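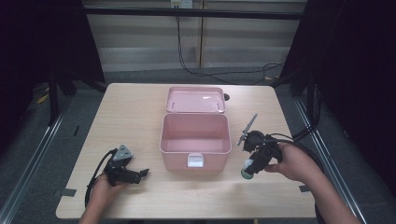

August, 14:20. Storage boxes, Flencombe bench.

Started on the pink hinged box from the Jirken order. Lid goes right back and lies flat behind the body, so both halves can be wiped out in one go. Latch is white, on the front face. Corners rounded — labels will have to go on the flat of the wall. Stock card says 1584 for the small size and 2692 for this one. Check against the Memstead list before reordering.
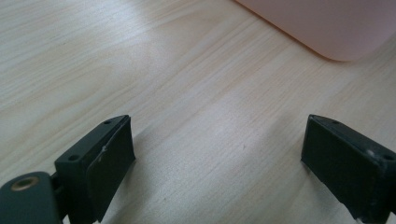 Flanagan asks whether the lids will stand 1000 openings, as the last lot split at the hinge. Not tested yet. Will put 8 aside for it and log hinge and latch separately.

To do: label stock, narrower roll.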